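## Section 2: Setting Up the Toast Station

Welcome to the part of the Drovia Breakfast Corner guide that most owners skip. Section 1 covered choosing a table. You now have a table. It has toast in its future, and the next few steps will help the two get along.

### Before you start

Clear the tabletop. Mail, keys and the charger that fits no known device should all go somewhere else. You will need:

- a two-slot toaster
- one round plate
- a cutting mat, laid flat
- bread, ideally more than you think

> **Caution:** Unplug the toaster before you move it. Never put a fork, knife or finger into a slot, however reasonable it seems before coffee.

### 2.1 Place the large items

1. Set the toaster on the left side of the table, slots up. A slight angle is fine. Toasters drift, and we have stopped fighting it.
2. Turn it so the lever end faces the plate. You want to reach the lever without passing your sleeve over the slots.
3. Put the plate just past the lever end. It may come close to the toaster but should not lean on it.
4. Lay the cutting mat on the right half of the table, grid side up.
5. Stand your slice on the mat. A small block underneath keeps one edge raised, so you can pick it up without clawing at the crust. 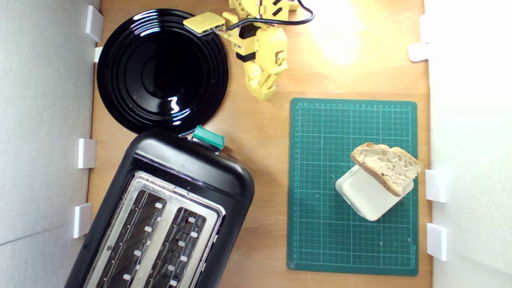

*Fig. 1. Toaster and plate on the left, mat on the right, bread propped on its block.*

> **Note:** The grid and rulers on the mat are for lining things up. You are welcome to measure your toast. Caltness, our sister range, sells a plain mat for people who find this sort of thing tempting.

### 2.2 Check the bread

Supermarket slices rarely give trouble. Crusty loaves are another matter – they come out of the bag in whatever shape the baker felt like that morning.

1. Hold the slice over the mat, where the crumbs can fall in peace.
2. Compare it with the slot. If it is wider or thicker than the slot, trim it now. Do not push. Pushing is how Section 4 came to be written.
3. Look into both slots. The guide wires should be straight and nothing should be left over from yesterday.

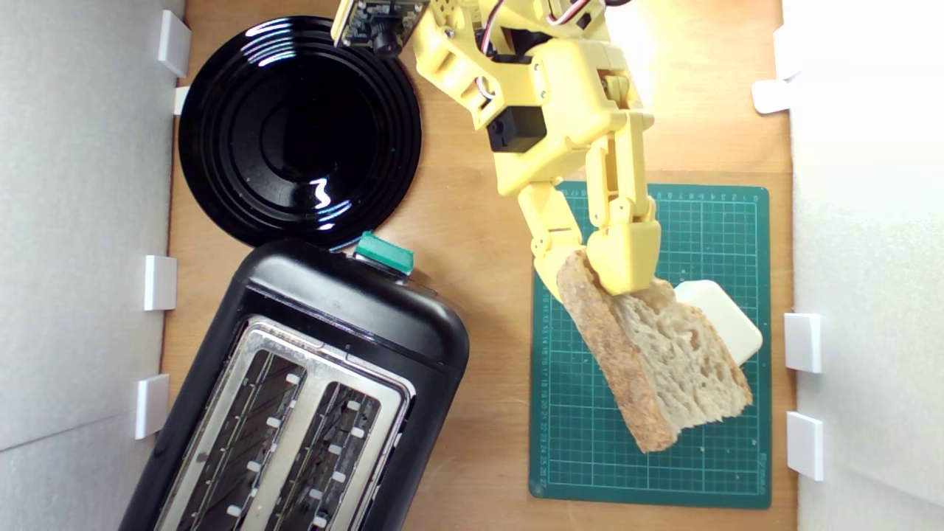
*Fig. 2. Slice held above the mat, both toaster slots clear.*

### 2.3 First run

1. Plug in the toaster and run it once with no bread. A faint smell is normal on a new unit. A strong one is a reason to unplug it.
2. Let it cool, then load one slice and press the lever until it catches.
3. Stay in the room. Toast is quick, and so is regret.
4. When it pops, move the slice to the plate and leave the mat for uncooked bread.

> **Caution:** The metal top plate gets hot and stays hot. It is not a shelf for the butter.

For crumbs, see Section 4. For persistent crumbs, see Section 4 again, more slowly.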